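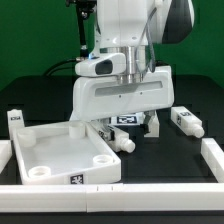 Robots and free coffee at Gravo's open day

1 min read

I finally got over to Milport for the Gravo open day, and I stayed way longer than I meant to! They opened the doors on 10/16/22 and let us wander right up to the benches. The one I kept drifting back to was the assembly table, where a white arm works over a tray with little posts and a bunch of white parts with those square black-and-white markers on them. The markers tell the arm which piece is which and how it's turned (I asked, and got a very patient answer).

The group on my tour was 26 people, most of us from town, plus a few who drove over from Bremel. By closing the front desk had signed in 905 visitors, and the parking lot sure looked like it.

Gravo says the bench will stay set up through the winter for school groups. They're also planning a second open day in June, this time together with Sikder, and sign-up will be on the Gravo website. I'm going again, and I'm bringing my nephew, who will ask better questions than I did.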